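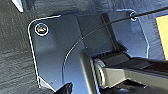

Metal plate, corner fastener, close up

Subject: Re: [smallcollections] Stemo cabinets - is anyone happy with theirs?
From: Veronica Ghiță
Date: 24 October 2026

Bianca Gavrilă wrote:

> Hi all,
>
> We are about to order two of the Stemo sealed cabinets for the
> textile room and I wanted to hear from people before the board
> signs. The salesman told us that with the gel cassettes in place
> the cabinet holds a steady humidity for a full year with no
> attention at all, and that we could stop running the room
> dehumidifier. He showed us a chart from the Planditden house,
> where they have had one since February, and the line is
> completely flat. It looked very convincing.
>
> Each cabinet is 900 more than the plain steel ones we have been
> buying. Then there is the cassette set at 400. If the dehumidifier
> goes off for good I can make the numbers work, and if it doesn't
> I can't.
>
> Also, they offer the Leltar catalog software free for the first
> year if you order two. Our records are in a spreadsheet, 2367
> lines of it, and it is a mess. Is Leltar any good?
>
> Bianca

Bianca,

I would slow down. I don't have a Stemo cabinet, so take this as coming from somebody who has read the brochure and has been sold a few other sealed boxes over the years.

First the chart. I have seen the same one. It's flat, yes, but look at the scale on the left side. It runs from zero to a hundred, and the whole thing is printed four inches wide. You could lose a pretty bad week in the thickness of that line. Ask for the readings themselves, one per hour, as a plain file. If the logger made a chart then it made a file, and there is no good reason you can't have it. When I asked, I was told they would get back to me. That was in the summer.

Second, where was the logger? A logger sitting on top of a cassette will give you a lovely line. The far corner at floor level, behind a folded quilt, may be a different story. Ask them to put one there too, and ask how often the door was opened. My guess is that the Planditden cabinet stays shut. Their textiles are the bed hangings, and those don't come out from one year to the next. You told us last winter that you have school groups in and that the sample drawers are open most mornings. A cabinet that is opened every morning is breathing room air every morning, whatever the seal is like.

Which brings me to the dehumidifier, and this is the part I like least. Our back room went to 62 percent in a wet spell with the machine running. With it off I don't want to know. Gel takes up water until it can't, and then it sits there. How long that takes depends on how much gel, how leaky the box, and how damp the room, and the brochure gives you none of the three. "A full year" is a number for somebody's room. Find out whose. Also, your wall is on the outside of the building, and the wall and floor don't care what is happening inside a cabinet. You can get mold on the back of the thing and under it while the inside reads perfectly well. I'd keep the machine on and do the sums again with that cost left in. If they don't work, then I think you have your answer from your own email.

About the cassettes: are they a one-time cost? I read the small print to mean that they have to be reconditioned, and that Stemo wants to do it for you. Nothing I could find says what they charge. Get that in writing before the board meets, along with who pays shipping. Gel can be dried out in an ordinary oven if it's loose. I don't know if it can when it's sealed inside a plastic case.

I'd also try this before spending anything. Take one of your plain steel cabinets, put foam strip around the door, put in a couple of pounds of loose gel that you have brought to the right level, and leave two loggers in it, one high and one low. Give it until February, with the drawers being used the way they are always used. It may do badly. Then at least you know what a decent door seal gets you in your room, and you have something to hold up against the salesman's chart. Cheng did a version of this with their map cases and I think wrote it up for this list, though my search of the archive didn't find it. If anybody has that message, please send it around again.

Leltar I have used, for one winter, at my last place. It isn't terrible. Search is fast and it prints a clean label. What bothered me was getting things out again. The export gave us the title and number fields and dropped the location history, and for textiles that is half of what you want. That was an older version, and they may have fixed it. But "free for the first year" is a phrase that should make anyone count on the second. Ask for an export of a test record with every field filled in, then open it in your spreadsheet and see what's missing. And please clean up the spreadsheet first. A mess moved into new software is the same mess, and harder to sort by column.

I may be wrong about the cabinets. The doors felt solid when I tried the one at the trade fair, and the hinges are better than on ours. If somebody here has had one through a full summer in a damp room, with the door being opened, I would like to hear from them, good or bad. So far the only people who have told me it works are Stemo and people who had just bought one.

Bianca, can you say which size you were quoted for? The tall one has two door seals that meet in the middle - I had a wardrobe built like that once and it leaked exactly there.

Veronica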